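Keeping the Cell at Cernska Running

Amra Hodžić has looked after the sorting cell at Cernska for 5 years, and most of her work happens before the arm moves at all. We talked to her at the end of a shift, after she had shut down the controller and hung up the pendant.

"People ask about the arm, but the arm is easy," she said. "Grease it on schedule and leave it alone. It's the tables and the mounts that drift."

Every morning she checks the clamps on the mounting poles by hand, then follows each cable with her fingers to make sure it has slack. A pole that has turned a little will still give a picture — it just won't match the stored positions. "I lost two days to that in March. The grip kept closing short of the bowl, and I had the gripper apart before I thought to look at the clamp."

After the clamps comes the test layout. She uses a pear and two small bowls, one gray and one pink, set in a line on the white table with plenty of bare surface on either side.

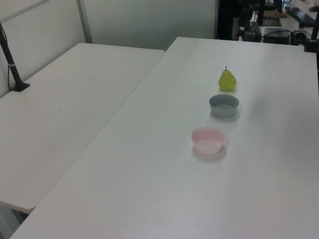
Why a pear?

"The shape. It's narrow at the top, so if the height is off, the fingers slide." The pale bowl is the harder target for the vision software, she said, and she won't sign off on a calibration until the arm has picked it up 29 times without a miss.

Her coworker Damir Stojanović handles the wiring and keeps the spares. He would like to replace the clamps with bolted plates. Hodžić is against it. "Then I can't move anything when the job changes. Let me have my clamps and three minutes with a hex key."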